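Gray paint for a north-facing box room?

skulley973
Second weekend of staring at sample pots. The room is small, faces north and gets the kind of light you'd find inside a sock. My wife wants pale gray. I want to stop buying sample pots. Talk me out of it or into it.

gretik_8
Into it. Pale gray is fine if it leans warm. Get one with a drop of yellow in it and paint the ceiling the same color so you don't have to cut in a straight line, which I have never once managed.

histum
Disagree with gretik. Gray in north light turns blue by lunchtime and purple by dinner. We did our hallway in it and my mother asked if someone had died. Go cream.

skulley973
Cream was my first apartment, my second apartment and my dentist. A plain corner is the bit I keep coming back to - no trim, no shelf, just one framed picture to distract from whatever I pick.
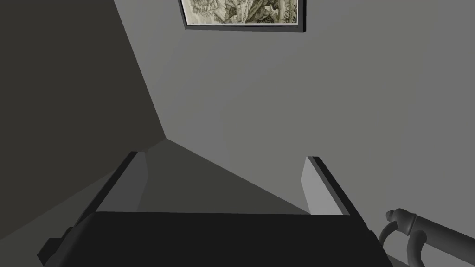 Reply 5 of 8

etim
Corners are where you should test, histum is right about that much. Two coats on both walls, then look at it morning and night. Each wall bounces onto the other and the color comes out darker than the chip.

histum
I didn't say anything about corners.

etim
Then you should have.

gretik_8
Still warm gray. Flat finish, too. Eggshell shows every dent the last owner left.

skulley973
Bought two more sample pots. One is cream. Don't tell my wife.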